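Life & Home / Conversations

The Man Who Irons on Principle: A Morning with Kane Doolan

There is a smell of steam and clean cotton in the back room at Agudelo, the secondhand clothing shop in Kividgate, and Kane Doolan apologizes for it before I have my coat off. I tell him I like it, and he looks so pleased that I decide on the spot we are going to get along.

Doolan has been getting other people's old clothes ready for the racks for 17 years, first at the market in Gollbridge and now here. When he started, he says, he thought the job was washing. "I had a bucket and a lot of enthusiasm, and I shrank a wool coat that would have fit a grown man until it would have fit a cat," he tells me, laughing. "My boss hung it over the sink for a month!"

He goes through 60 pieces on a good day, and what he likes best, a little to my surprise, is jeans. He could talk about them until dark – and for a while I think he might. "A shirt tells you somebody's size," he says. "Jeans tell you if they drove a lot, or knelt a lot, or kept their keys in the same pocket for years."

February is the month he dreads. People clear out their closets all through January, it seems, and it takes them a few weeks to get the bags into the car. This year 350 pairs of jeans came through the door before the snow was gone, and he ran out of hangers and had to borrow a boxful from the dry cleaner in Skindavcombe.

Every pair gets the same treatment. He empties the pockets, lays the jeans face down, smooths the seat with the flat of his hand and looks hard at the stitching around the back pockets. Then come the belt loops, which get a tug each. "People haul their pants up by the loops," he says. "I do it myself, and I know better."

Belts are where he gets a bit stubborn. Plenty of shops take them off and toss them in a bin by the register, but if a belt comes in with a pair and suits it, Doolan likes to sell the two together.

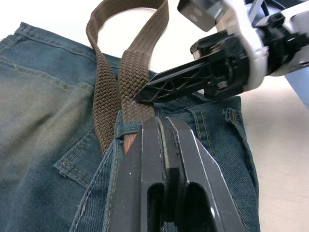
Brown braid on faded blue is a match he will defend to anyone, and he is fond of the stretchy woven kind in particular, as there are no holes to worry about and it gives a little after lunch. A customer at the counter, overhearing this, called through the doorway that she always takes the belt out the minute she gets home, that it ruins the waistband to leave it in, and that she had told him so before.

"She has," Doolan says, once the shop door has closed. "She may be right about the heavy leather ones. I'd let a light one stay."

He threads them slowly, one loop at a time, keeping the braid flat as he goes. I ask if he ever gets tired of it, and he thinks for so long that the kettle boils and clicks off. "Tired of the lifting," he says. "I don't think I've been tired of the clothes." Then he pours us both a cup of tea, pulls the next bag over with his foot and asks if I know anything about zippers.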